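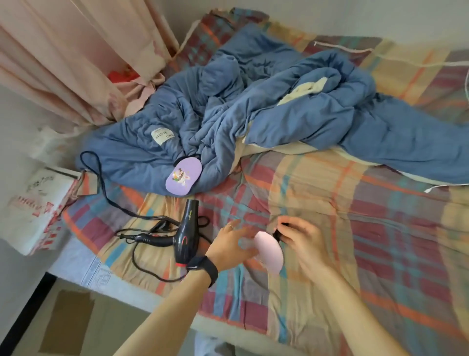

Open day at the Premholm workshop — who went, and was it worth the drive?

Home robots and automation board

premholm_pat
Posted 12/10/25

Well, I finally made it to one of these, after saying I would since May, and I wanted to write it up while it's still fresh. It was the bedroom tidying session at Premholm, the one where a person does an ordinary household job at an ordinary pace and then everybody talks about what a robot would have to manage to do the same. The bed had a plaid sheet on it and a blue comforter shoved up in a heap, with a hair dryer and a couple of sleep masks to put away. I came in thinking the comforter would be the big topic. We spent most of the talk on the hair dryer cord!

Rimantas Kalniņš led it, and he was very patient with us (I asked far too many questions, sorry to whoever was behind me). His view is that a loose cord on a patterned sheet is a miserable thing to plan around, and that a soft little mask with a strap isn't much better. I drove 20 miles each way and would gladly do it again. They had coffee, too, and a very good lemon cake.

gearbox_lou
Thanks for this, Pat. I was in the later group and I have to say I came away a bit flat. I like Rimantas, he explains things well, but I had hoped to see a machine fold something. Watching a person handle a sleep mask for an hour and discussing it is fine for people in the trade. For my brother-in-law, who I dragged along, it was a long afternoon. The flyer said "demonstration" in big letters and I think that set us up wrong.

premholm_pat
That's fair about the flyer. I'd read the longer notice, so I knew what I was getting. But did you stay for the part about using two hands? One hand grips the mask, the other comes over open, ready to help, and you do that a hundred times a week without giving it a thought. I went home and watched myself put socks away like a crazy person.

indthorpe_mel
Hello all, I help run the sister event at Indthorpe, so take me with a grain of salt. We had the same grumble after our first one and changed the order of the day. Now the Follow arm gets 9 minutes at the start, picking up towels, and the slow household part comes afterward. People sit much easier through the talk once they've seen something move — and the kids get their treat early. I've passed that along to Premholm and they were very nice about it.

gearbox_lou
Now that I would bring the brother-in-law back for. Does it manage the towels?

indthorpe_mel
Most of them. It drops one now and then, and that gets the biggest cheer of the day.

old_solder
I'm going to disagree with both camps a little. Towels are big, flat and forgiving, and I've seen plenty of arms do towels. A strap as small as the one on that pink mask is where I'd want to see money spent, and a coil of cord lying over itself is harder still. If the open day gets people looking at the dull, fiddly stuff, then it's doing its job, cake or no cake. My one complaint is the room. Could they please put out more chairs? My knees are not what they were.

premholm_pat
Seconded on the chairs. I ended up on a radiator.

jnavickas
Justinas Navickas here, I look after bookings for Premholm. Thank you all, truly, I've read every word of this and printed it out for the others. The flyer will say "talk and practical session" from now on, and Lou, I'm sorry your guest had a dull time of it. Chairs are being borrowed from the church hall next door. We are also looking for a spot for an arm near the entrance, though I can't promise it for the next date, as the floor there slopes more than you'd think.

If anyone has a household job they'd like covered, please post it below. So far I have lunch boxes, shoelaces and a junk drawer.

old_solder
Fitted sheets. I'd like to watch somebody suffer along with me.

gearbox_lou
Junk drawer gets my vote. And put me down for two places, please, I'll talk him into it.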